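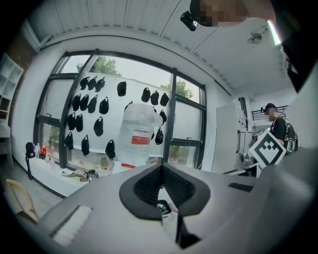
Pose tracking, window side

Notebook > Perception > Mokero

2 min read

Ran the marker board past the gripper camera again. Tracker loses the tag when the board tilts, then reports it with total confidence somewhere out in the trees. Rasha blames exposure. I blame the fisheye model, mostly because Rasha wrote the exposure code.

Dropped exposure lock from 150 to 57 and masked the finger in the lower right. Jitter filter window now 6. Gianni wants 18, but Gianni isn't the one waiting on the lag.

To do: rerun with blinds down, if Oanh finds the cord.

Last updated: December, 4:10 pm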